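Manual de operação da garra manual Lornevov
Secção 4 – Recolha de exemplos: tarefa "canetas"
Revisão de 2018-02-13

4.1 Antes de começar

Esta secção explica como gravar exemplos com a garra manual para o sistema de aprendizagem Musik. É necessário ter concluído a calibração da secção 3. Se a calibração foi feita com outra abertura dos dedos, é preciso repeti-la.

A tarefa consiste em pegar uma caneta na mesa e colocá-la no porta-canetas. Cada exemplo contém um só movimento completo. O conjunto de referência, chamado Foley, tem 1,443 exemplos, e os novos devem ser gravados com as mesmas regras para poderem ser juntados a ele.

4.2 Preparação da mesa

1. Retire da mesa os objetos que não pertencem à tarefa.
2. Coloque o porta-canetas perto de um dos bordos. Ele não precisa de aparecer inteiro na câmara.
3. Pouse uma caneta sobre a mesa, com orientação livre. Mude esta orientação de um exemplo para o outro.
4. Segure a garra por cima da caneta e verifique no ecrã se a ponta está visível. 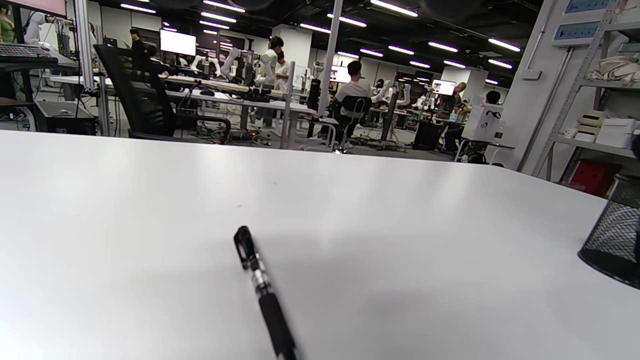 Prundden pergunta se os reflexos na mesa branca obrigam a rejeitar o exemplo, porque no seu posto aparecem em quase todas as gravações. A resposta é não. O reflexo é aceite enquanto o contorno da caneta se distingue bem. Quando o reflexo cobre a própria caneta, desloque a caneta e grave de novo.

Nota: o fundo da sala não precisa de ser tapado. Pessoas, monitores e outros braços robóticos podem ficar visíveis ao longe, e o sistema deve habituar-se a eles.

4.3 Gravação

1. Prima o botão de início e espere pelo sinal sonoro.
2. Fique parado um instante antes de aproximar a garra.
3. Desça com velocidade constante. Feche os dedos somente quando a caneta estiver entre eles.
4. Levante a caneta, leve-a até ao porta-canetas e abra os dedos.
5. Afaste a garra e prima o botão de fim.

Cuidado: não bata com os dedos da garra na mesa. Um choque forte pode alterar a calibração, e os exemplos seguintes ficam com a posição errada sem que apareça nenhum aviso.

Se a caneta cair durante o transporte, termine a gravação e marque-a com o código 11. Não apague o ficheiro – as falhas são guardadas numa pasta separada.

4.4 Reposição das canetas

Depois de cada série de 55 exemplos, as canetas devem ser arrumadas outra vez à mão. Nesta variante da tarefa usam-se várias canetas ao mesmo tempo.

1. Use luva preta. O mesmo tipo de luva deve ser usado por todos os operadores.
2. Pouse as canetas uma por uma, sem as empilhar.
3. Deixe espaço suficiente entre elas para os dedos da garra.
4. Retire a mão completamente do campo da câmara antes de iniciar a série seguinte. 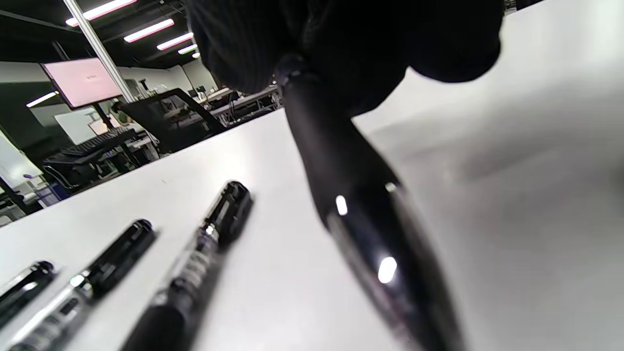
Figura 4-2. Mão com luva segurando uma caneta sobre a mesa; outras três canetas pousadas.

Nota: as imagens com a mão visível não entram no treino da tarefa. Se a gravação ficou ligada durante a reposição, corte esta parte com o comando "aparar", descrito na secção 5.

4.5 Verificação da série

Abra a lista de exemplos e reveja pelo menos o primeiro e o último de cada série. Confirme que o início e o fim do movimento estão incluídos e que a imagem não ficou congelada. Se o programa mostrar o erro 271, a câmara perdeu a ligação: verifique o cabo, reinicie a garra e repita a série desde o princípio.

As séries verificadas são enviadas para o servidor com o botão "Enviar". Não desligue a garra antes de a barra de progresso desaparecer.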